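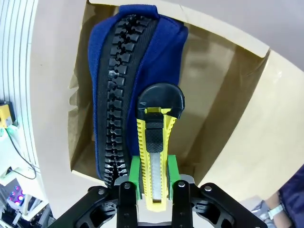 Chapter 4: Looking After the Fingers

I learned most of what's in this chapter by getting it wrong at Callside, where I looked after a picking cell for two winters before anyone let me write about it. My first boss there, Yvonne Horrocks, had a rule that you touch the pads before you touch the software. I thought this was a bit old-fashioned! Then I spent a whole December afternoon retuning a grip that only needed a wipe and two screws nipping up.

So we start with the pads. Ours are green, and you want them clean, square to one another and gripping with their full faces. A thin upright thing like a utility knife is a lovely test piece (blade in, please), as any twist in the fingers shows up along the sides of the handle. Soft things are far more forgiving, and they'll hide a bad finger from you for weeks.

Before you start, do these in order:

Stop the arm and lock it out.
Open the fingers by hand and look at the bolts in the linkages.
Wipe both pads with a dry cloth.
Write the cycle count in the log. Mine says 2411 at the last pad change and 2469 at the first check after it.
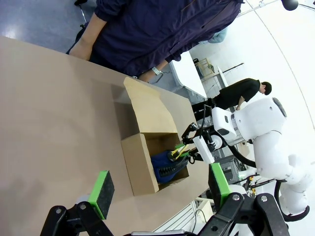 Reach is the other half of the job, and it's the half I used to skip. A gripper that behaves beautifully over a bare bench can be a misery once it has to go down inside something, and an open cardboard box with its flaps folded out is about as ordinary a test as you'll find. The flaps are what catch you, so I teach the way in with them folded out and then go round again with them slightly raised. Gopinath Rajan and I once lost a morning to a linkage brushing cardboard on every 305th move or so we thought, until we slowed the arm right down and saw it brush every single time.

We'll do the slow run in section 4.2. Have the log open and a fresh pair of pads within reach, and read the lock-out page again if it's been a while.

4.1 Taking the pads off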